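Tuvora Vendor Share Tables: Data Card

Version date: 11 March 2018
Maintained by: Tuvora research desk

Summary

The Tuvora tables record estimated revenue shares for suppliers of pallet racking, conveyor lines and warehouse shuttle systems. The release covers 289 suppliers in 20 countries. Each row holds one supplier in one country for one fiscal year.

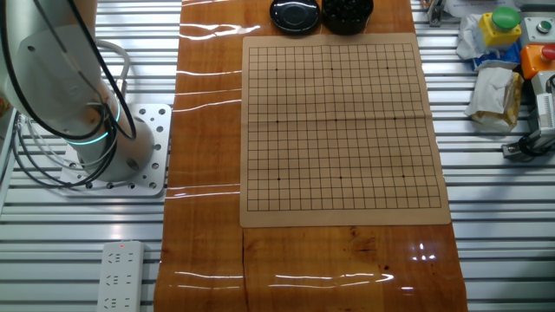

Suppliers are placed in one of three tiers according to reported annual sales. Tier limits are listed in tiers.csv and are the same for every country.

Sources

Figures were taken from annual reports, trade registers and a written survey of distributors that closed in February. Burholm supplied the register extracts. Survey replies were coded by Rugemalira under a common guide, and unclear replies were returned to the respondent once before being marked as missing.

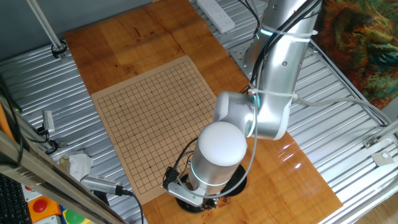

Where a supplier reports only group sales, the warehouse portion is an estimate and the field est_flag is set to 1. This applies to 55 suppliers, most of them in the lowest tier.

Fields

supplier_id: fixed code, not reused after a merger
country: two-letter code
tier: 1, 2 or 3
share_pct: share of national revenue, one decimal place
est_flag: 0 or 1
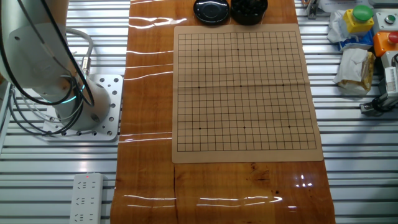

Shares within a country may not add up to 100 because of rounding and missing replies. No correction has been applied.

Known limits

Leasing income is excluded. Used equipment dealers are covered only where they file separate accounts. The Pekunness series, published under the earlier tier limits, should not be joined to this release.
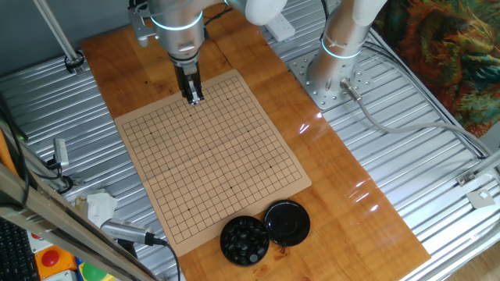
Terms of use

The tables may be used for research and internal planning with credit to Tuvora. Resale of the full file requires written permission. Corrections should quote the supplier_id and attach the source document.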